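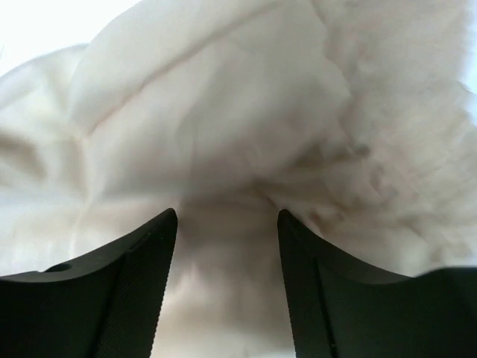
My aunt left me 342 pounds and a blanket. The pounds went on the boiler. The blanket went on the bed, where it began giving advice.

"Sell the flat," it said, a little after two in the morning. "Move to Skestance."

I said I knew no one in Skestance.

"Exactly," said the blanket.

It had been in the family since 1787 – its own figure, and the care label said otherwise. By June I was renting above a chip shop there, cold in every room, and the blanket had started on about Winon.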